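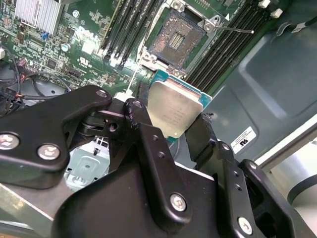

Processor out, socket open. Pins up top, don't touch them.

CPU swap – the old tower, in pictures

The tower is one of the office machines that came over from Flavley when they cleared out the front counter. Slow as anything. Brock Robichaud got 2 of them going last winter and this one was next on the list.

Plan was simple. New-to-us processor, fresh paste, clean out the fluff, close it up. Elsa Toivonen wrote the checklist we use and it's taped inside the cupboard door, so read that first if you haven't done one of these. This page is just the pictures and some notes.

Few things before the next ones. Power cord out, hold the power button down for a bit, then side panel off. Cooler comes off slow – wiggle it, don't yank, old paste grips like glue and you can pull the chip right out with it. Lever down and out, then up. Load plate swings back. Chip goes in and out by the edges, straight up and straight down. No sliding, no pushing. If it doesnt sit flat it's the wrong way around. 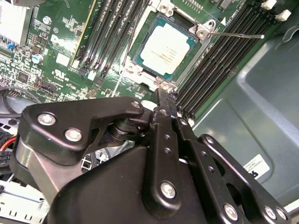 Chip in the socket, Intel, retention frame around it. Memory slots both sides.

Check the little triangle on the corner of the chip against the mark on your socket before you let go of anything. Then load plate, then lever. The lever takes more push than you'd think and it creaks, everyone panicks the first time. Fine.

Paste: small dot in the middle. We're on the Vatero stuff now, the tube is in the top drawer. Old paste comes off with a lint-free cloth and isopropyl, not paper towel please, it leaves bits everywhere. 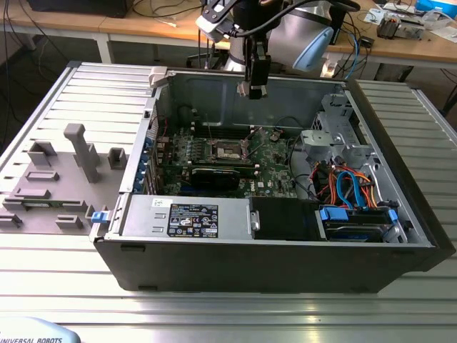 The whole tower on its side, panel off and lying to the left. Socket empty, graphics card still in.

Power supply is the silver box along the near side. Blue clips hold the hard drive – squeeze both and it slides out, no screwdriver. Watch the orange and red cables over the drive, easy to snag with a sleeve.

Budget for the lot was $700 and we came in at $638 with the paste and a spare fan, so there's a bit left for the next one. The Pallisent boxes are still under the stairs if anyone wants to get started. More pics when I get a minute.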